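FOR IMMEDIATE RELEASE

Liyanage Opens Second Import Warehouse, Adds English Labeling Service for Independent Grocers

Family-owned importer will supply 600 independent stores from two sites

Liyanage, the importer and wholesaler of Asian groceries and household goods, has opened a second warehouse and will begin taking orders from it in January. The new building sits next to the freight yard on the east side of town and will handle dry goods, cleaning products and kitchen supplies. Chilled and frozen goods will stay at the company's original site on Estusach Road.

The company supplies 600 independent grocery stores, restaurants and corner shops. Until now all of them have been served from a single building with eight loading docks, which were shared between inbound containers and outbound delivery trucks. Drivers often had to wait for a dock in the early morning, when most stores want their goods.

The second site also has eight docks. Inbound containers of dry goods will go there directly, leaving the Estusach Road docks free for outbound chilled deliveries from 4 a.m.

"Our customers have small stockrooms and they order little and often," said Shahnaz Rathnayake, managing director of Liyanage. "If a truck leaves an hour late, a store may open with a gap on the shelf. We looked at running more night shifts at the old building and decided that we needed more floor space."

Labeling before delivery

Along with the new warehouse, Liyanage is starting a labeling service for stores that sell products packed for other markets. Many of the goods the company brings in arrive with packaging printed only in the language of the country where they were made. Stores have often added their own stickers by hand, a slow job that tends to fall to whoever is working the register.

Under the new service, products will be checked and labeled in English before they leave the warehouse. Food labels will carry the product name, ingredients, allergens, net weight, country of origin and importer details. Labels for household goods will carry directions for use and any safety warnings. Where space allows, the label will be placed so that it does not cover the date code or the original directions.

Translations will be prepared by a team of two, led by Mamta Sandhu, who joined the company from a commercial translation firm. Each new label is checked against the supplier's own product sheet before it is printed. If the sheet and the package do not match, the product is held until the supplier has answered in writing.

"The most common problem is a recipe change," Sandhu said. "The maker swaps one oil for another and updates the box, but we are still holding the old sheet. With allergens you can't guess, so we stop and ask. Sometimes that takes a day, and sometimes it takes three weeks."

The service is included in the wholesale price for all products in the main catalog. Stores that import small quantities on their own account can have those goods labeled for a fee, provided that they can supply full product information. A price list is available from the sales office.

Ordering and delivery

Customers will continue to place orders through the existing order line and the Bilex ordering system. There is no need to open a second account. Orders that include both dry and chilled goods will arrive on one truck in most cases, as the company will run a shuttle between the buildings every evening. Stores outside the city may receive two deliveries during the first few weeks while routes are being adjusted.

The cutoff for next-day delivery moves from 2 p.m. to 3 p.m. for dry goods. The cutoff for chilled and frozen goods remains at noon. Minimum order values have not changed.

Returns of dry goods should now be sent to the new building. Drivers will accept returns as before, but the return slip must be filled in and attached to the outer carton. Damaged goods should be reported by phone on the day of delivery. Returns already approved before the move will be honored at either site.

Declan Fothergill, who runs the Kovano food store and has bought from Liyanage since it opened, said that the later cutoff would make a difference to him.

"I do my count after lunch, when it's quiet," Fothergill said. "Two o'clock was always a rush. And I won't miss the sticker gun. My customers ask what's in things, and I'd like them to be able to read it for themselves."

The building

The new warehouse was formerly used by a furniture distributor. Liyanage has replaced the lighting, resurfaced the yard and put in new racking. Household chemicals are kept in a separate room with its own ventilation and spill drains, well away from food. A trade counter at the front of the building will open later in the spring for customers who prefer to collect their own orders.

Marloes De Smet, operations manager for the new site, said that the company had moved stock across in stages – rice and noodles first, then canned goods, then everything else – to avoid closing the order line.

"We had a few mixed pallets in the first week and some long evenings," De Smet said. "The count is right now, and the pickers know where things are. We'd ask customers to be patient if a driver is new to their street."

The company is hiring pickers, forklift operators and delivery drivers for the new site. Applications can be made at the front desk on Estusach Road or through the company's website. Forklift training is available for existing warehouse staff who want to change jobs.

Store owners who would like to see the new building before placing an order can arrange a visit through the sales office. Visits take place in the afternoon, and closed shoes are required on the warehouse floor.
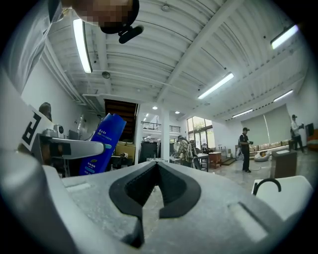 By Asanka Biswas, Press Office, Liyanage

About Liyanage

Liyanage is a family-owned importer and wholesaler of Asian groceries, kitchen supplies and household goods. It sells to independent stores and restaurants and does not sell directly to the public.

Press questions should be sent to Asanka Biswas at the Estusach Road office. Interviews with the managing director can be arranged on request. Customers with questions about an order should contact the sales office.

– ENDS –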